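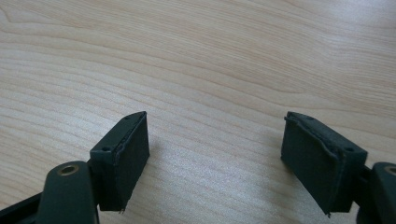
4. Checking and replacing the finger pads

This section applies to the Grarley hand-held gripper with the standard green fingers. Have a new pad set (part 2033-P) and the small driver from the kit ready before you start.

CAUTION: Switch the handle off and remove the battery before you touch the fingers. The arm links can pinch.

4.1 Inspecting the pads

1. Lay the gripper on a flat table with the fingers fully open.
2. Look at the inner face of each pad. Light wear on the surface is normal.
3. Check the top edge, where the material wraps over the block. If it is wrinkled, lifted or peeling at the corner, replace the pad.
4. Check the lower edge for loose fibers. Trim short ones with scissors. Do not pull them.
5. Check the brass bushing in each arm link. Wipe off any dust with a dry cloth.

Note: Replace both pads together, even if only one is worn. A new pad facing an old one will change the grip.

4.2 Replacing the pads

1. Take out the two screws that hold each pad mount, working from underneath. The holes in the top face are for alignment pins and take no screws.
2. Lift the mount off the link.
3. Peel the old pad away, starting at the top corner.
4. Clean the block with the wipe supplied. Let it dry.
5. Press the new pad on from the bottom up and fold the spare material over the corner. Hold for 59 seconds.
6. Refit the mount. Tighten the screws by hand until they stop.

CAUTION: Do not use oil on the bushings. Oil will soak into the pads and they will slip.

4.3 Resetting the opening

1. Put the battery back and switch on.
2. Open the fingers all the way. The display should read 94.
3. If it reads less, hold the trigger and the side button together until the light blinks, then let go.
4. Close the fingers on the test block and open them again. Repeat twice.

Note: If the reading is still low, see section 7, Faults, or contact the Fondier service desk and ask for Matúš Pešek.

Spare pads are sold in pairs. Packs marked Rosska are for the older, narrow mount and will not fit.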